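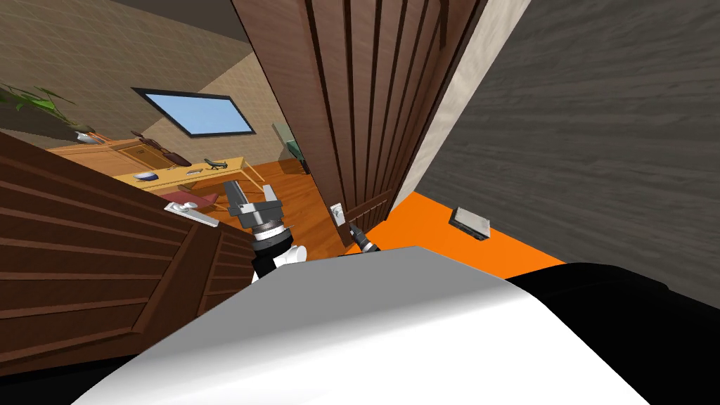

According to Quiambao's written comment on our last report, the new callout system has saved no time at all and the old phone tree should have been kept. We don't fully agree, but the complaint is fair enough to put first.

The grant was meant to get cliff and water rescue crews paged faster along the Brenham shore. The supplier promised the lot by June. We doubt it.

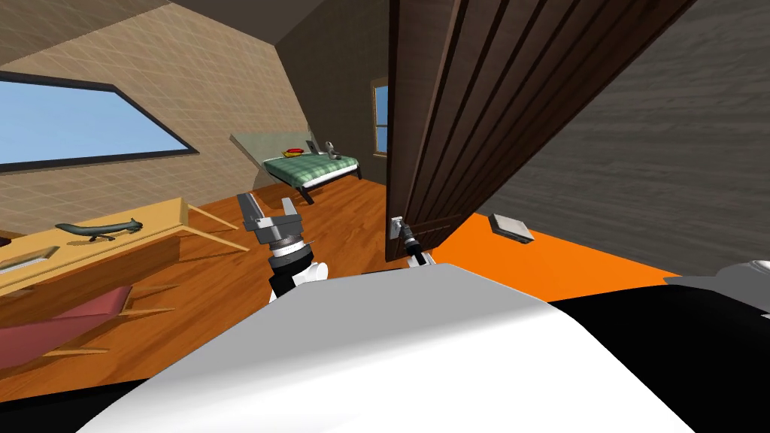
Open door, gripper at the lever handle.

Of the 8 pager relays ordered from Turex, 4 are up. The rest are waiting on brackets. Turex calls this a minor delay, as it did last quarter.
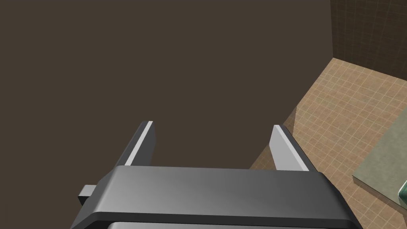 Report prepared by the Project Coordinator, Brenham Shore Rescue
7 April 2026

Spending to date is $2,641, mostly on cabling and radio licences. A further $300 went on a training evening that was poorly attended. The Ruvell mapping software loads, but crews still carry paper maps and we would not tell them to stop.

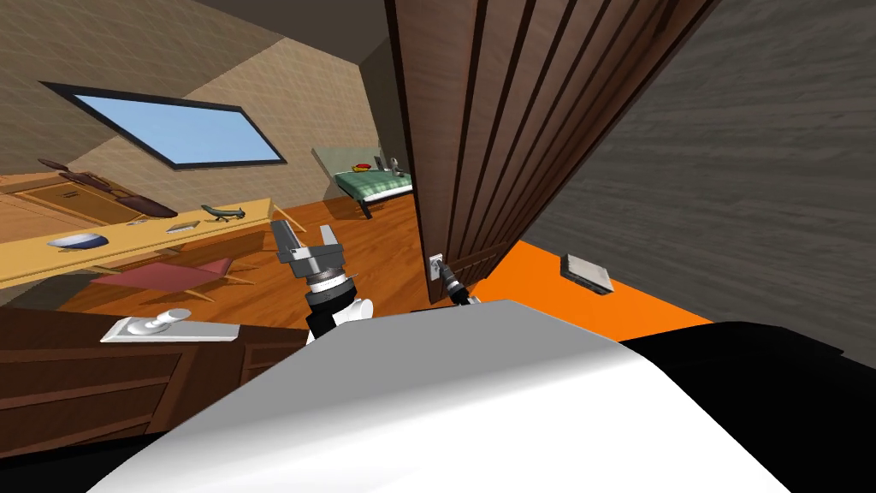
Dark brown grooved door, swung open.

We ask that the next payment be held until the remaining relays have been tested at night and in bad weather. A daytime test in the car park tells us very little.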